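Tischobst

Tischobst (regional auch Schauobst, in Brestum scherzhaft »das Stillleben«) bezeichnet Früchte, die in Wohn- und Geschäftsräumen offen auf einem Tisch ausliegen und deren Verzehr zwar grundsätzlich erlaubt, praktisch aber unüblich ist. Vom Tafelobst, das zum alsbaldigen Verzehr bestimmt ist, unterscheidet es sich weniger durch die Sorte als durch die Verweildauer.

Begriff und Abgrenzung

Der Ausdruck ist seit dem 19. Jahrhundert in Haushaltsratgebern belegt, wird dort allerdings uneinheitlich gebraucht. Der »Brestumer Hausfreund« zählt auch Nüsse dazu, sofern kein Nussknacker bereitliegt. Kerzen in Fruchtform gelten nicht als Tischobst, ebenso wenig Früchte aus Wachs oder Gips, obwohl gerade diese die an Tischobst gestellten Anforderungen am zuverlässigsten erfüllen. Strittig ist die Stellung der Ananas, die in den meisten Haushalten zu groß für die Schale und zu teuer für das Fensterbrett war.

Geschichte

Größere Verbreitung fand der Brauch mit dem Aufkommen der guten Stube, eines Zimmers, das man heizte, wenn Besuch kam, und sonst geschlossen hielt. Die niedrige Temperatur kam den Früchten zugute. In Jollham, wo der Handel mit Südfrüchten früh Fuß fasste, verlieh ein Geschäft am Hafen Orangen stückweise für die Dauer von Familienfeiern. Das erhaltene Leihbuch verzeichnet 465 Ausgaben und 369 Rückgaben; über die Differenz gingen die Ansichten zwischen Verleiher und Kundschaft auseinander. Pro Frucht wurde ein Pfand erhoben, das über dem Kaufpreis lag, was die Kundschaft offenbar als Teil des Vergnügens hinnahm.

Mit der Verbilligung der Zitrusfrüchte verlor das Verleihwesen seine Grundlage. Das Tischobst selbst überdauerte, nun vor allem in Wartezimmern, Kanzleien und Hotelhallen. Im Hotel Plallov gehörte zeitweise ein Obstbuch zum Inventar, in dem der Nachtportier gegen 23 Uhr Fehlbestände eintrug. Die Einträge sind knapp gehalten und von zunehmender Bitterkeit.

Gebräuchliche Sorten

Am häufigsten sind Äpfel und Orangen. Die Orange hat den Vorzug, dass man sie schälen muss, was Gäste ohne Serviette zuverlässig abschreckt. Birnen gelten als heikel: Sie sind lange hart, dann für einen Nachmittag reif und anschließend ein Fall für den Lappen. Weintrauben werden von der älteren Ratgeberliteratur abgelehnt, da sich einzelne Beeren unbemerkt entnehmen lassen.

Anordnung

Die klassische Schale fasst 9 bis 13 Früchte. Die sogenannte Brestumer Pyramide verlangt eine feste Unterlage und ein ruhiges Haus; sie stürzt bei Entnahme jeder beliebigen Frucht außer der obersten ein und erfüllt damit zugleich den Zweck einer Alarmanlage. Daneben besteht die Einzelstellung, bei der eine einzige Frucht ohne Schale auf der Tischplatte liegt. 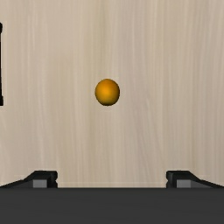
Anhänger der Einzelstellung berufen sich auf deren Strenge, Gegner auf den Umstand, dass runde Früchte rollen. Das Handbuch der Haushaltungsschule Stępień empfiehlt in solchen Fällen, zuerst den Tisch auszurichten und dann die Frucht — eine Reihenfolge, gegen die sich wenig einwenden lässt.

Pflege

Tischobst wird trocken abgewischt und gelegentlich gewendet. Das Polieren mit Butter, in Jollham bis in den April hinein üblich, ist wegen des Geruchs aufgegeben worden. Schadhafte Stücke werden entfernt oder, nach verbreiteter Praxis, mit der besseren Seite nach vorn gelegt.

Siehe auch: Gute Stube, Obstschale, Paradekissen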